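Open day at Broslow: notes on the handheld gripper demonstration

13th October

I went to the Broslow open day at the Tilcombe site mainly to look at the handheld gripper work. The larger arms were running in the hall next door and drew most of the visitors, which left plenty of space at the desks.
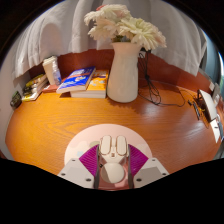 The principle is simple enough. A person holds the gripper and does a household job with it, and a camera on the tool records each attempt. The recordings are later used to train a controller for an arm carrying the same fingers. No arm is needed while the data is gathered, so a desk can be set up wherever there is room for one. Broslow's stated target is 500 recordings per task before any training is tried. The longest set so far stands at 2,000.

The fingers were the part I had come for. They are magenta, fin-shaped and ribbed across the surface, and they sit in a V either side of the centre. A fin of this type bends round whatever it presses against, so the grip adapts to the shape without a sensor or extra motor. The cost is stiffness. On a thin, flat item such as a book cover the tip tends to fold before it gets underneath, and the demonstrator had to slide the book to an edge first. I asked whether a harder tip had been tried. It had, in January, and it marked the covers.

Tasks were kept to ordinary desk work: straightening a pile of books, moving a bottle, shifting things away from a vase of artificial flowers. Loose cables are left out of the task list for now. The varnished desktop gives strong reflections under overhead light, and I was told that these upset the tracking more than clutter does. A matt cloth cures it, but then the data only covers desks with cloths on.

I had a short turn myself. The weight is fine for a few minutes and tiresome after that. My wrist angle was wrong for most of it, and 2 of my attempts were thrown out for moving too quickly.

The Cattaneo stand upstairs was showing a suction tool on cartons. It was competent and very loud. Raklow had a printed handout and no hardware, so I did not stay.

Parking is at the rear of the site, and the 178 bus stops at the gate. I have asked Broslow for the finger dimensions and will add them here if they arrive.

3 comments | 11 shares

Contact | Copyright, all rights reserved | Back to top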